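Setting a Table for Eighteen: Final Report on Our Spring Supper Decorations
Home and Community Arts, second-year project. Submitted May 4, 2026

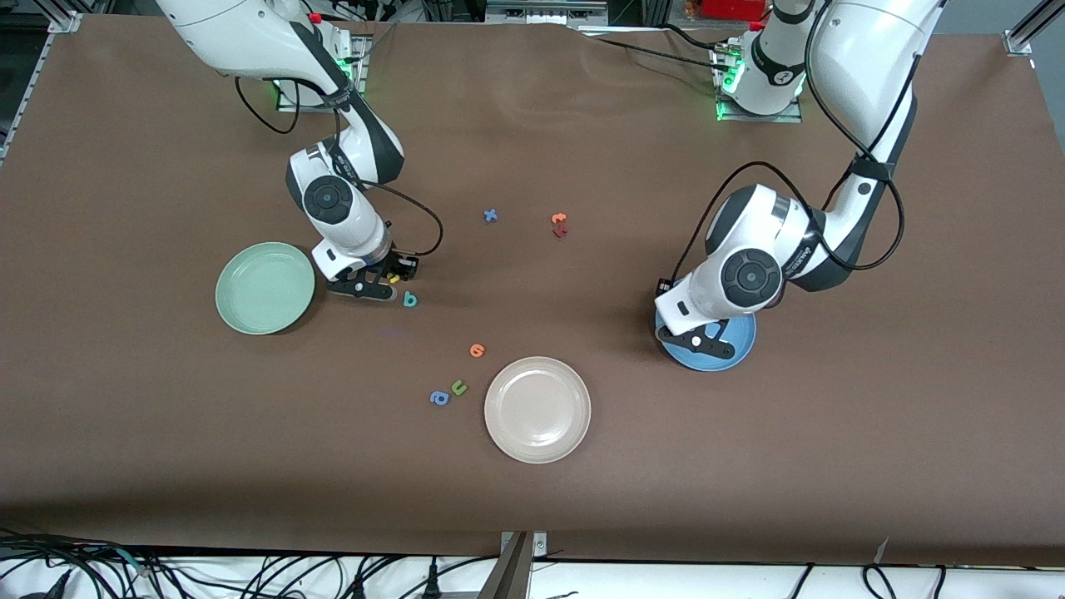
Our project was to plan, make and set out all the table decorations for the spring supper at Lodmont Hall, using as little bought material as we could manage and keeping notes as we went so that next year's group could borrow (or politely ignore) our ideas. We started with the table covering, which took up far more of our first meeting than any of us would have guessed. One side of the room wanted cloth and the other side wanted paper, and in the end paper won, mostly because cloth has to be ironed and our iron leaks. Brown paper is a lovely quiet background for color, and even three round plates and a scatter of small foam letters look cheerful on it, with a pale mint-green plate being especially pretty against the brown. That pairing gave us our palette: soft greens, a warm yellow, and plenty of plain brown left showing in between.

What we made

The main pieces were the runners, the napkin wraps, the place cards and the low centerpieces. I will take them more or less in the order we finished them, although in real life they overlapped a good deal and there was a week when every flat surface in the workroom had something drying on it.

The runners were cut from old cotton curtains we bought at the Quezada thrift shop. They had faded along the folds, and at first we were sorry about that, but once they were torn into long strips the faded parts gave us two shades of green for the price of one. We tore them instead of cutting them — you snip the edge, take a deep breath and pull — and the soft, fringed edge that leaves is so much nicer than anything we could have hemmed in the time we had. I would warn the next group that the threads get absolutely everywhere. I was still picking them off my sweater at home.

For the napkin wraps we used strips of the same curtain, tied in a loose knot with a sprig of rosemary tucked under. We had planned on lavender, but it was too early in the season and the dried kind shed all over the napkins. Rosemary held up beautifully and made the whole room smell like somebody's kitchen on a Sunday, in the best way.

The place cards were my job, and I am afraid I was slow. I lettered each of the 18 by hand with an Oketti brush pen, first in pencil and then in ink, and I ruined a fair number before I learned to rest my wrist on a folded towel and stop gripping the pen as though it might escape. The card stock was a creamy offcut from the print room. Heavier stock would have stood up better, and by dessert several cards had lain down flat for a rest.

The centerpieces

These changed the most from our first sketch. We had drawn tall branches in jars, all very grand, and then we sat down on either side of one and found we couldn't see each other's faces. So everything came down in height. We ended up with shallow bowls of moss, forced bulbs and little paper blossoms made from crepe paper and floral wire. The blossoms took patience. You cut the petals with the grain running up and down, stretch each one gently over your thumb to cup it, and wrap them around the wire two or three at a time. We attached them with Primemance craft glue, which worked well as long as we used just a dab; with any more than that the dye in the crepe began to bleed.

What went wrong

The paper covering wrinkled where the moss bowls sat, so we slid saucers under them at the last minute. The yellow crepe was also brighter than it had looked in the shop, and we toned it down with a wash of cold tea, which I would happily do again for almost any paper that looks too new.

What we would do differently

We would start the blossoms first, as they were the slowest thing by far and they keep perfectly well in a shoebox. We would order the paper covering wider, so that it hangs properly over the sides. And we would hold one full practice with the plates, glasses and serving dishes all in place, because a table that looks generous when it is empty gets crowded very quickly once the bread arrives.

The runners have been washed and folded and are in the bottom drawer of the supply cabinet, along with the leftover wire and the better half of my practice cards. The next group is planning a garden lunch in June and has already asked for the bowls.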